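Search this site Go Enter keywords

Speaker notes: Do we need a box for everything?
Delyth Pritchard, March, 42 slides cut down to 2

Start with the catalogue. Jetell will sell you a tub for every toy vegetable ever moulded, and Cudier will sell you the label to stick on it. I've read the claims and I'm not convinced. Pause here. Ask who has bought storage and then needed somewhere to store it.

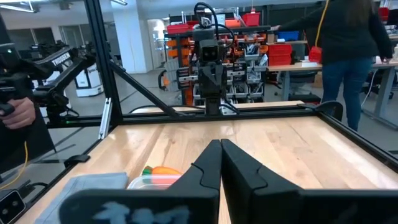
Lewis Play and Learning Resources Team

Point to the clear container, with the folded cloth next to it. Orange carrot shape, something small and green beside it. The sales line is that a clear tub "shows you what's inside". Well, does it? Only part of the carrot shows above the rim from this side. Don't labour it.

Mention the Maseck order: 200 tubs, £960, lids extra. Ask what was wrong with the old drawer. (I still haven't had an answer.)

Then the butcher-block top. People love it. I'd want to see one after a term of wet cloths before I said anything kind. 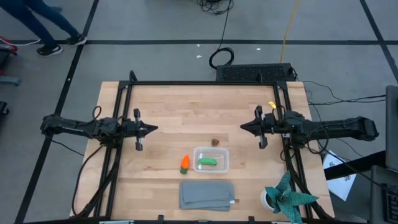

Green toy vegetable in the tub, strawberry just above the rim.

Question for the room: does play food have to be sorted by kind, or is one tub enough? My view is one tub, and see who complains. The colour-coding people will object. Let them, but keep it to 2 minutes.

Finish on the order form. Nothing gets signed until somebody has looked in the cupboard.

Comments (3)

marnie_t: We went back to one big tub and the children didn't notice.

Colin B: Bit harsh on labels. Ours are useful.

Reception_Jo: Where can I get the slides?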